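Lovden Live Sets

A collection of audience and soundboard recordings of small rock bands, with set lists, gear notes and hand-checked song boundaries

Maintained by Khrystyna Pavliuk

Contents

What is in the collection
How the recordings were made
Folder layout
Fields in sets.csv
Fields in songs.csv
Song boundaries
Known problems
Permissions and takedown
Citing
Changes

What is in the collection

Lovden Live Sets holds 350 recorded sets by guitar bands playing rooms with a capacity of 50 to 2,000 people. Most of the music is alternative rock, pop-punk, post-hardcore and garage rock. A few sets are closer to folk or electronic music, and they are in here because the band shared a bill with someone we were already recording.

Each set comes with a stereo audio file, a set list and a table of start and end times for every song. Some sets also have separate vocal and room tracks. There are 93 bands in total. Several of them appear many times, which makes the collection useful if you want to compare one song played on different nights. It also means you should split by band and never by set if you are training anything. A random split will put the same song by the same group on both sides, and your scores will look much better than they should.

The collection was started as a way to test software that finds where one song ends and the next begins in a long live recording. Bands talk between songs, tune, run two songs together, or stop in the middle and start over. Tools built on studio albums handle this badly. People have since used the recordings for tempo tracking, crowd noise removal and cover song matching, and the table layout has grown a little to suit them.

How the recordings were made

Three venues supplied nearly everything. Prumwood is a bar with a low stage and a back room that doubles as storage. Istham is a converted hall with a balcony and a long echo. The Lovden is a purpose-built club and gave the collection its name. The remaining sets come from outdoor stages and record shops and are marked "other" in the venue field.

At Prumwood, the main source is a stereo feed from the mixing desk, with a pair of small microphones on a bar over the sound position. The desk feed is heavy on vocals and kick drum and light on guitar, because the guitar amps are loud enough in that room without going through the speakers. If you only listen to the desk feed you will think the guitarist went home. Use the mixed file unless you have a reason not to.

At Istham, the microphones hang from the front of the balcony. The desk feed was used only when the engineer on the night agreed to it. Expect a delay between the two sources. We lined them up by hand using a stick hit or snare hit near the start of each set, and checked again near the end. Where the clocks drifted, the room track was stretched to match the desk.

At the Lovden, every set was recorded as separate tracks, then mixed down without added effects. The separate vocal and room tracks in the collection all come from here. Guitar and drum tracks exist but the bands asked that they stay private, so please don't write to ask for them.

All audio is 48 kHz, 24 bit, saved as FLAC. Nothing has been tuned or edited for timing. Peaks were lowered where a file would otherwise clip, and the amount is listed in the gain_change field. Clipping that happened at the desk on the night is still there.

Folder layout

The archive unpacks into four folders.

audio holds one folder per set, named by set_id. Inside is mix.flac, plus vocals.flac and room.flac where they exist.

tables holds sets.csv, songs.csv and bands.csv.

notes holds one text file per set, typed up from the paper notes taken on the night. They vary a lot. Some are two lines long and some list every guitar change.

tools holds the Python scripts used to check the tables and cut sets into songs. They need Python 3.9 or later and the soundfile package.

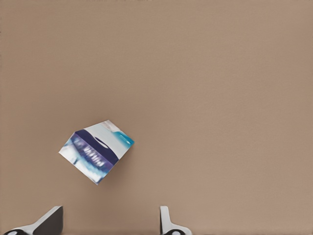
To check that your copy is complete, run verify.py from the tools folder. It compares each audio file with the checksum in sets.csv and prints the name of anything missing or damaged. Run it before you move files around, as it expects the original layout.

To cut one set into songs, run cut_set.py followed by the set_id and an output folder. By default the script keeps two seconds before and after each song. Set the pad option to 0 if you want exact cuts. The script will not overwrite an existing file unless you add the force option.

Fields in sets.csv

set_id: four letters and three digits. The letters stand for the venue. The digits have no meaning and are not in date order.

band_id: matches the same field in bands.csv.

venue: prumwood, istham, lovden or other.

month: the month of the show, in words. Years were left out at the request of two bands and we decided to treat all of them the same way.

slot: opener, middle or headline. One-band shows are marked headline.

source: desk, room, both or multitrack.

gain_change: in decibels, zero or negative.

has_vocals and has_room: yes or no.

crowd: low, medium or high. This is one listener's opinion of how loud the audience is compared with the band. Please don't treat it as a measurement.

checksum: SHA-256 of mix.flac.

Fields in songs.csv

set_id: as above.

position: place in the set, starting at 1. A song that is stopped and restarted gets one position, with the false start marked separately.

title: as written on the band's set list, with spelling fixed only when the band confirmed it. Working titles are kept. One song appears under five different names over the course of a tour.

start and end: seconds from the beginning of mix.flac, to one decimal place.

false_start: the time of the first attempt, or blank.

segue: yes if the song runs into the next without a break.

cover: yes, no or unknown. If yes, the original artist is not listed.

tuning: filled in from the notes where somebody wrote it down, otherwise blank. Drop D is written dropD.

Song boundaries

A song starts at the first sound that belongs to it. Count-ins on sticks are part of the song. Spoken count-ins are too. A singer saying what the next song is about is not, even when the guitarist is already playing quietly underneath. That last case came up more often than expected and the listeners disagreed about it at first. The rule is that the start goes where the quiet part becomes a repeating figure that also appears in other performances of the song. If there was no other performance to compare with, the listener made a choice and wrote a line in the notes.

A song ends when the last deliberate sound has died away or when applause covers it, whichever comes first. Feedback held on purpose counts as deliberate. Drummers who keep playing after everyone else has stopped are counted until the final hit.

For segues, the end of one song and the start of the next share the same time. We placed it on the first downbeat of the new song.

Two listeners marked every set separately. Where their times differed by more than one second, a third person listened and picked one or set a new time. The individual marks are not in this release. They are messy, and the early ones were made under an older version of the rules.

Known problems

The Istham recordings have a low hum from the lighting dimmers. It changes level when the lights change, so a fixed filter only partly removes it.

Some of the Prumwood sets have conversation near the microphones. We muted the room track wherever a private conversation could be understood, and the mix drops to desk only for those parts. You will hear the sound get narrower and drier. The times are in the notes.

Openers are underrepresented. They often got a short line check and the recorder was sometimes started late. If the first song is missing its opening, start is 0.0 and the notes say so.

Vocals are mostly in English. There are sets in Italian, Swedish and Ukrainian, but too few to be useful for language work.

The tuning field is blank for more songs than not. Don't draw conclusions from how often each tuning appears.

Short pieces of recorded music played before a band walked on have been removed. If you notice one we missed, please report it with the set_id and time.

Permissions and takedown

Every band agreed in writing to have its sets included for research and teaching. The agreement does not cover commercial release, sampling or use in advertising. Rights in the songs stay with the writers. Cover versions were included on the same terms, but check the rules where you live before playing them in public.

A band can withdraw a set at any time. When that happens the audio is removed from the next release and the row in sets.csv is marked withdrawn. We ask that you delete your own copy too. Set_ids are never used again.

The tables and notes may be copied and changed freely as long as the source is named. The scripts are under the MIT license.

Citing

Please cite the collection as: Pavliuk, K., Lovden Live Sets, and give the version number you used. Version numbers matter, as song times have been corrected between releases.

Changes

1.3: Moved false starts into their own field. Fixed swapped channels in several Istham sets. Added the segue field.

1.2: Added the Vasylenko sets, recorded in January at record shops and one outdoor stage. The Vasylenko name refers to the tour and is used in the notes only. These sets are room recordings with no desk feed.

1.1: Replaced MP3 files with FLAC throughout. Corrected song titles after hearing back from bands.

1.0: First release, with Prumwood and Lovden sets only.

Corrections are welcome through the issue tracker. Include the set_id, the song position and the time in the file where the problem can be heard.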